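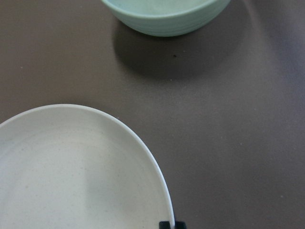 So I signed up for the Wismont half again. I know, I know. After last year I told everyone who'd listen that I was done with that hill at Buckley, and then November rolled around, registration opened at 8 in the morning, and I was sitting there in my bathrobe with my credit card out like it was concert tickets.

A few of you asked how the training is going, so let me catch you up. I'm running four times a week, mostly before work, and mostly slow. Really slow! There was a guy pushing a double stroller who passed me by the reservoir last week and he was on the phone the whole time. I've been reading a lot about the runners up in Iten, in Kenya, and what stuck with me is how easy their easy days are supposed to be. People who could run me into the ground before breakfast go out and shuffle. So I shuffle too (the shuffling part I have down).

The other thing I changed is eating. Last year I trained on toast and coffee and then wondered why my legs quit at mile nine. Now I have a real breakfast when I get back, usually oatmeal with banana and way too much peanut butter, and I try to get a proper dinner in before seven.

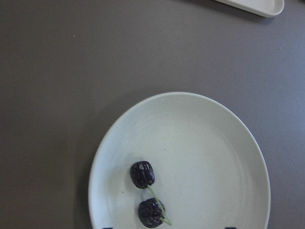
Donal Sheehan, who ran with our Saturday-morning-ish crowd for years before his knee went, told me to eat the same thing the night before every long run so there are no surprises on race day. For me that's rice, chicken and a few carrots. My husband is already sick of it and we have two months to go.

Let's talk about the hill. It climbs 125 feet in what feels like the length of a driveway, right after the turn at Buckley, where last year a kid with a cowbell yelled "almost there" at us. We were not almost there! I walked it, and I'm fine with having walked it, but this time I'd like to jog at least to the mailbox with the duck on it. I've been doing repeats on the street behind the library to get ready, and my calves have opinions.

Results from last year, for those keeping score: I came in 1,479th. My goal is to beat that and to not cry at the water stop. Oh, and I turn 40 the month after, so my sister wants to make shirts. I said no shirts. She has already picked a color.

If anyone local wants company for a long run, leave me a comment. I'm doing about 70 minutes this weekend, flat route, lots of talking.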